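Setting up a sorting cell, one Saturday at a time

By the time I got to the workshop in Melton, Elaine Rezende had already been arguing with a tray for an hour. She had coffee, two monitors and a notebook so full of crossings-out that I couldn't find a clean page in it. "Pull up a chair," she said. "We're on attempt 77."

Elaine sets up sorting cells for Cluvton, a small outfit that fits robot arms to benches in places where people still sort little bits and pieces by hand. I'd always pictured that job as wrenches and cable ties (and there's plenty of that, believe me!), but these days she spends the first couple of weeks in simulation, building the whole bench on a screen before anyone drills a hole.

I loved this part more than I expected to. You can slide a table sideways with a mouse. You can drive the gripper straight into a wall and all it costs you is a red warning and a bit of pride. Elaine does it on purpose, over and over, to find out where the arm runs out of room.

Her test bench uses a three-compartment tray and a handful of small things that don't have much in common: a die, a hex nut, a little green cylinder on its side, a couple of blocks. If the settings only suit one shape, she wants to know now, while moving the tray is still free.

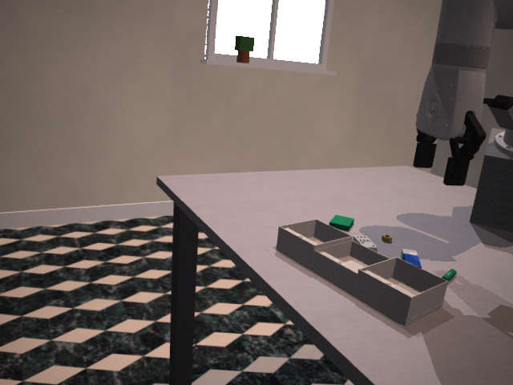

Gleice Barbosa thinks the nut is the only one worth losing sleep over, and that Elaine should get the finger opening right for that before she even looks at the rest. Blocks forgive you, she told us over the phone, and nuts never do.

Elaine doesn't agree. Her worry is the cylinder, because a nudge from one finger can send it rolling, and then the arm closes neatly on nothing at all. So she'd spent most of the morning on the approach: how high the gripper waits, how slowly it comes down, how wide the fingers stay on the way. She settled on 6 millimeters of extra clearance, wrote it down, crossed it out, and wrote it down again.

Then there's the tray. Low walls are great until a finger clips one, so she runs the same drop 300 times with the tray shifted a hair each time, and goes to make more coffee while it churns. The log comes back as one enormously long column. She reads all of it! I lasted maybe a minute.

The real bench comes in November, when she'll bolt everything down, check the zero position on every joint and tape a copy of the settings inside the cabinet door. I asked if she'd trust the numbers from the screen. "As a starting point, sure," she said. "I'll still keep a hand on the stop button."

When I left she was on attempt 81, and the tray had moved again.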